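Fandeo Handgreifer H2 - Aufgaben vormachen, ohne einen Roboter zu besitzen

Vorführgreifer für die Datenaufnahme von Hand, mit wechselbaren Greifbacken und Kamerahalter
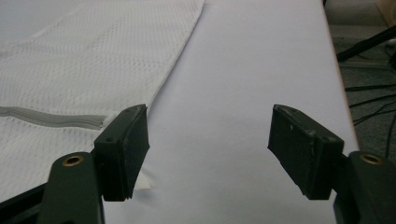

Fandeo H2 aus Sicht der Greiferkamera: Backen offen, links ein weißes Netzgewebe mit grauem Reißverschluss.

Wer einem Roboterarm schon einmal per Fernsteuerung beigebracht hat, ein Stück Stoff anzufassen, kennt das Gefühl, mit Skihandschuhen ein Hemd zuzuknöpfen. Es geht. Man möchte nur nicht dabei beobachtet werden. Der Fandeo H2 lässt den Arm beim Vormachen weg: Sie nehmen den Greifer in die Hand, erledigen die Aufgabe selbst, und die Kamera über den Backen zeichnet auf, was ein Roboter mit dem gleichen Greifer später auch sehen würde.

Wir bauen den H2 in Willau, in einer Werkstatt, in der inzwischen mehr Wäsche liegt als in den meisten Haushalten. Textilien sind unser liebster Prüfstein. Ein Würfel bleibt ein Würfel, wenn man ihn ablegt. Ein Wäschenetz hat dazu eigene Ansichten.

Greiferfinger und Backen
Die beiden Finger sind aus dunkelgrünem Kunststoff und tragen messingfarbene Gewindeeinsätze. Darin lassen sich die Backen oder eigene Anbauteile verschrauben, ohne dass nach dem dritten Wechsel das Gewinde im Kunststoff verschwindet. Die schwarzen Greifbacken sind Verschleißteile und sehen nach einiger Zeit auch so aus. Helle Kratzer und Staub auf der Oberseite stören nicht. Tauschen Sie die Backen, wenn dünner Stoff beim Anheben durchrutscht oder die Greifflächen nicht mehr sauber aufeinandertreffen. Beide Backen bitte immer zusammen wechseln, sonst lernt Ihr Modell eine Schieflage, die es am Roboter gar nicht gibt.

Bedienung
Geöffnet und geschlossen wird über einen Handhebel mit Rückstellfeder. Die Öffnungsweite wird zu jedem Kamerabild mitgeschrieben. Das Auslösen einer Aufnahme liegt auf dem Daumentaster: einmal drücken startet, einmal drücken beendet, lang drücken verwirft. Die letzte Funktion wird anfangs belächelt und ist nach einem Vormittag mit Reißverschlüssen die beliebteste am ganzen Gerät.

Zwei H2 lassen sich für beidhändige Aufgaben koppeln. Die Aufnahmen laufen dann auf einer gemeinsamen Zeitachse. Zum Falten, Einfüllen und Zuziehen empfehlen wir das dringend - einhändig Wäsche zu falten ist eine Kunst, die man keinem Roboter zumuten sollte, solange man sie selbst nicht beherrscht.

Fernsteuern mit Karam
Für Aufgaben, bei denen der echte Arm dabei sein muss (enge Schränke, schwere Teile, Gelenkgrenzen), gibt es die Steuersoftware Karam. Der H2 dient dann als Eingabegerät: Der Arm folgt Ihrer Handbewegung, der Robotergreifer folgt dem Hebel. Vormachdaten und ferngesteuerte Läufe landen im selben Format und können gemischt werden. Karam merkt sich außerdem, welche Episode auf welchem Weg entstanden ist. Sie selbst werden es am Freitag nicht mehr wissen.

Lulletti-Aufgabensatz Textil
Unter dem Namen Lulletti bieten wir Aufgabenblätter für den Einstieg an: Netz flach auslegen, Saum greifen, Reißverschluss öffnen und schließen, Kleinteile einlegen, Netz ablegen. Jedes Blatt nennt Startlage, Endlage und Abbruchgründe. „Keine Lust mehr“ zählt als Abbruchgrund und darf angekreuzt werden.

Aus der eigenen Praxis ein paar Hinweise:
Weißer Stoff auf weißer Unterlage ist eine ehrliche Prüfung für die Kamera. Nehmen Sie einen Teil der Episoden trotzdem auf dunklem Grund auf.
Variieren Sie die Lage des Stoffs zwischen den Durchgängen. Wer jedes Mal sorgfältig glattstreicht, trainiert einen Roboter, der auf glattgestrichene Wäsche wartet.
Bewegen Sie sich langsamer, als es Ihnen natürlich vorkommt. Und dann noch etwas langsamer.
Fehlgriffe mit anschließender Korrektur gehören in den Datensatz. Flüche werden nicht aufgezeichnet, der H2 hat kein Mikrofon.

Technische Angaben
Bauart: Parallelgreifer, handgeführt
Betätigung: Handhebel mit Rückstellfeder
Greifbacken: schwarz, paarweise wechselbar
Interner Speicher: 1000 Episoden, danach ist Auslesen Pflicht
Empfohlener Backenwechsel: nach 3000 Greifvorgängen
Anschluss: USB-C, Kabel 2 m
Gewährleistung: 3 Jahre, Backen ausgenommen

Lieferumfang
Handgreifer H2, ein Paar Greifbacken montiert, ein Paar als Ersatz, Kamerahalter mit Kamera, Anschlusskabel, Schraubendreher, Kurzanleitung. Karam und die Lulletti-Aufgabenblätter sind getrennt erhältlich. Wäsche ist nicht enthalten, wir geben aber gern welche ab.

Verfügbarkeit
Ab Lager Willau. Preise und Mengenstaffeln auf Anfrage über das Kontaktformular. Für Hochschulen und Schulen verleihen wir Geräte auch wochenweise; Backen, die in dieser Zeit verschleißen, werden nicht berechnet.

Stand der Produktangaben: Mittwoch, 6. Januar 2021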